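Party Registration and the June Primary: What Changes for Voters in Clilby

Voters in Clilby will see a different kind of primary this June. For the first time, residents who are not registered with a party will be able to take part, provided they ask for one party's ballot when they check in. The change was approved by the town council last fall after two public hearings, and it applies only to town offices: mayor, council and the school board.

We have had a lot of mail about this, and much of it comes from readers who are worried that they will have to switch parties or give up their independent status. You will not. An unaffiliated voter who takes a party ballot in June stays unaffiliated afterward. The clerk's office will keep a record of which ballot was taken, as it does for every primary voter, but it will not change the registration.

Voters who are already registered with a party can only take that party's ballot. If you are a registered Democrat and want to vote in the Republican contest for mayor, or the other way around, you have to change your registration at least 26 days before the primary. The form is one page and can be picked up at the clerk's counter or the library.

The mayor's race is the one people ask about most. Benedek Pap, who has represented the Okafor ward for two terms, is running on the Republican side and has called himself a moderate conservative. He voted for the open primary and has said he expects it to help candidates who can talk to people outside their own party. His opponents in the primary disagree. They argued at the second hearing that a party's nominee should be picked by the party's own members, and that people who don't want to join shouldn't get a say in who leads the ticket.

There was a similar argument among the Democrats, although it was quieter. Two of the council's Democrats voted yes and one voted no. The no vote came with a short written statement saying that the change would push both parties' candidates toward vague positions and leave voters on the left with less to choose from.

Whether any of that happens depends on turnout. Primaries here have been small. The last contested race for the Nallov ward seat was decided with fewer than 200 ballots cast, and the winner went on to run unopposed in the fall. In a contest that size, a few streets' worth of unaffiliated voters could change the outcome. In the mayor's race the effect will be harder to see.

Ideology is harder still to pin down in a town like ours. Plenty of people here call themselves conservative on taxes and say something else when the subject is the school budget or the bus line. The registration rolls don't capture that, and the primary results won't either. They will only show which ballots people asked for.

Candidates still need 100 valid signatures to appear on either party's ballot. Signatures from unaffiliated voters now count toward that total, and a voter may sign for only one candidate per office. If you sign twice, the clerk will accept whichever petition was filed first.
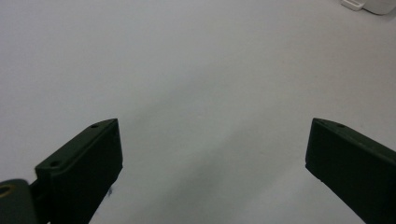
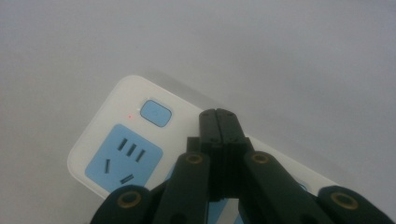
The polling places are the same as last year. Okafor ward votes at the fire station, and Nallov ward votes in the gym at the elementary school. Residents of the Kivent Road apartments were moved into Nallov ward when the lines were redrawn, so if you live there and used to vote at the fire station, please check the card you got in the mail. Doors open at 7 a.m. and close at 8 p.m. Anyone in line at closing time may vote.

Mail ballots work a little differently for unaffiliated voters. You have to mark a party on the application, and if that box is left blank the clerk cannot send you anything for the primary. The office will try to call if there is a phone number on the form. Once a ballot has been mailed you can't trade it for the other party's.

Campaign signs have to stay 100 feet from the entrance of each polling place, and that includes signs on parked cars. The same distance applies to people handing out literature.

We will print answers from all of the candidates for mayor in the next issue. Each of them was sent the same questions, covering the school budget, the bus line and the sale of the old water department lot. If there is something else you want them to answer, write to us before the end of the month and include your street so we know which ward you are in.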